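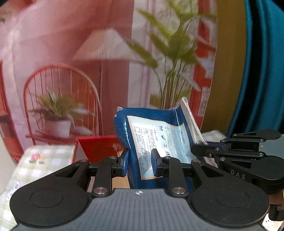
March, late evening

Today I wanted to write earlier, but I was too tired after supper and I sat for a long time with my tea and did nothing. Now it is almost eleven and the street is quiet, so I will try to put the day down before I forget the small things.

We worked at Mireille's big table again, the one with the cloth. She has this idea that everything which is soft must get its own bag, and everything which has a label must stand with the label to the front, so one can read it without lifting. I laughed at her in the beginning. But I must admit that after two hours I did it also at home in my kitchen with the rice and the lentils, so maybe she is right, or maybe I am only easy to persuade.

The blue bag gave us a long discussion. Ludivine wanted to throw it away, because it is crumpled and the print on the label is so small that she can not read it even with her glasses. I could not read it either. Gaëtan said that a bag which can still stand up by itself is a good bag and should stay. So it stayed, next to the red box with the white pattern, and there they are now like two neighbors who did not choose each other. I like the red box very much. My aunt Ute had one of nearly the same red for her buttons, and when I was a child I was allowed to put my whole hand inside, if I had washed it before. I have not thought of this for years. I should call her.

I learned a new word today, "flimsy." Hefin used it for the clear plastic and then he had to explain it to me, and he explained it by pulling his scarf and saying "not this." I wrote it on my hand. At home I looked in the dictionary and there are 2 meanings, one for things and one for excuses. I find it beautiful that an excuse can be thin like plastic. In my language an excuse is only bad or good.

For lunch we had the soup from Mireille, with leeks, and bread which Gaëtan bought on the way. He paid too much for it and he told us the price three times. I ate two bowls. Ludivine does not eat leeks, so she had cheese and an apple and looked at our bowls with pity. We talked about whether to buy the storage boxes from Royer or the cheaper ones from Lirex. Mireille is for Royer, because the lids close well. I think for cloth it makes no difference, but I did not say it loudly. It is her money and her cupboard, and she has carried all those things through two apartments already.

In the afternoon came the thin fabrics, and these are difficult for me.
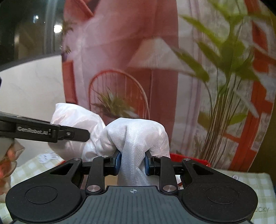 I never know how one should fold a cloth that does not want to be folded. With a towel or a pillowcase it is simple, you put the corners together and it obeys. My mother could fold anything in the air, without a table, with her chin to hold the middle. I have her chin but not her talent. The white one from today is thin and a little shiny, with a weave like a fine mesh, and as soon as it is held in the middle it puffs up on top like bread dough and all the creases run to that one point. I looked at it and thought, well, there goes the ironing. Mireille says this kind of fabric one should not iron at all, only hang it in the bathroom when somebody takes a hot shower. I will try it with my own curtain before I believe her.

We did not agree what the white fabric is good for. Ludivine says a curtain for a small window. Hefin says one could strain jam through it, and Mireille became a little offended. I would make a cover for the dresses in the wardrobe, against the dust. There is enough light in such a fabric that you still see which dress is under it. I even thought to ask if I can have it, but then I thought of my own drawers, which are full, and of the promise I made to myself in the new year. So I was quiet. I am a little proud of this and a little sorry.

At four o'clock it began to rain, and we still had the pile on the chair to go through. Gaëtan wanted to stop and Mireille wanted to continue, and they had one of those polite fights where both say "as you like" and nobody moves. In the end we continued for 40 minutes. I found a napkin with a burned corner, and a ribbon which Mireille had been looking for since Christmas. She put the ribbon directly in her pocket and was in a good mood after that.

I walked home instead of taking the bus. It was not a good decision for my shoes – the left one lets the water in at the side – but the air was nice and smelled like earth. By the bakery they have already put the tables outside, with the chairs leaning forward so the rain can run down. I stood there for a moment under the awning and counted my money and bought a small cake with almonds, to have with the tea. I ate half. The other half is for breakfast, if I can leave it alone until then.

I must not forget for next time: bring the good scissors, bring my own apron, ask Mireille for the leek soup. She says it is only leeks and potatoes and patience, but there is something more inside, perhaps nutmeg. Also I have to give Ludivine back her umbrella, which I have had since January, and which I of course did not have with me today when it rained.

Before I sat down to write I opened my own linen drawer and took everything out on the bed. It was a mistake to begin this at ten in the evening. I have folded the tablecloths again, in three and then in two, like Mireille does it, and they take less space, that is true. The rest is still lying there on the side where I do not sleep. Tomorrow I will do the napkins, and call Ute about the buttons.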